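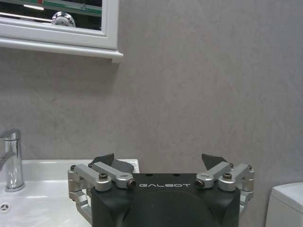
Limus is a method for teaching a robot arm to do small household jobs from views recorded at the wrist. It was developed by Anežka Šimko and Kristaps Sepp at the Timton laboratory and first presented in a workshop paper dated 21/10/2019. The method is mainly used for work in bathrooms and other tight rooms, where a camera standing apart from the robot often has its view blocked by the arm.

Background

Earlier work at Timton relied on a fixed camera and a measured map of the room. The map had to be redone whenever the robot was moved to another home. Gediminas Stankevičius, who ran the laboratory's first bathroom trials, reported that most failed grasps came from small errors in the map. Chrome fittings and mirrors added to the problem, as reflections were often read as solid objects.

Šimko proposed dropping the map and training the controller only on pictures taken from the wrist. In such pictures the gripper always sits in the same place, and its fingers can serve as a fixed reference for judging where an object is. Sepp wrote the training software and the first version of the controller.

Method

A Limus controller is trained in two stages. In the first, a person guides a two-finger gripper through a task by hand while the wrist camera records. Each recording is called a pass. A pass stores the pictures, the opening between the fingers, and the movement of the wrist from one picture to the next. It doesn't store the position of the robot in the room.

In the second stage, a neural network learns to predict the next short stretch of movement from the two most recent pictures. The network predicts 16 steps at a time. The robot carries out the first part of the stretch, takes new pictures, and predicts again. Sepp found that predicting one step at a time made the wrist shake near the target, while longer stretches made it slow to react when an object slipped.

Passes in which the gripper holds nothing are kept in the training set. They include slow approaches toward a sink, a shelf or a toilet tank with the fingers open. In the original paper, controllers trained without these passes tended to close the fingers too early.

Handling of reflections

Mirrors are treated by a separate step known as Mok. During training, Mok picks out the area of each picture taken up by mirror glass and replaces its contents with a patch from another recording. The network therefore can't depend on what the mirror shows. The step is used only in training and adds no delay when the robot is running.

Mok does not cover curved metal. Faucets and drains are left as recorded, and the training set includes several finishes and lighting conditions. Kęstutis Stankevičius later tried extending Mok to faucets and found that it made the controller worse at turning lever handles, apparently by hiding the edges it used for aiming.

Results

The main test used 30 trials for each task in a bathroom that did not appear in the training set. In the task of placing a cup on the rim of a sink, Limus succeeded in 23 trials. The earlier map-based system succeeded in 16 under the same conditions. With Mok turned off, the cup task showed little change, but trials that started close to a mirror failed more often.

Wiping a sink basin gave weaker results. The robot usually reached the basin but lost contact with the cloth on the steep part of the curve. The authors put this down to the lack of any force sensing in the recordings.

Criticism and later work

Eliseo Manríquez questioned how far the results could be carried over to other robots. He noted that the controller learns the shape of its own fingers as part of every picture, and that changing the finger pads can lower its success rate even when the new pads grip equally well. Šimko and Sepp accepted the point and advised recording a small set of new passes after any change to the gripper.

In December of the same year, Timton released the training software under the name Cirkico, together with the recordings from the sink tasks. Cirkico keeps the two-stage layout of Limus but lets the user set the length of the predicted stretch. A later version added an input for finger force, which improved wiping on flat surfaces. Wiping inside a basin remains an open problem, as does work in rooms where the lighting changes during a task.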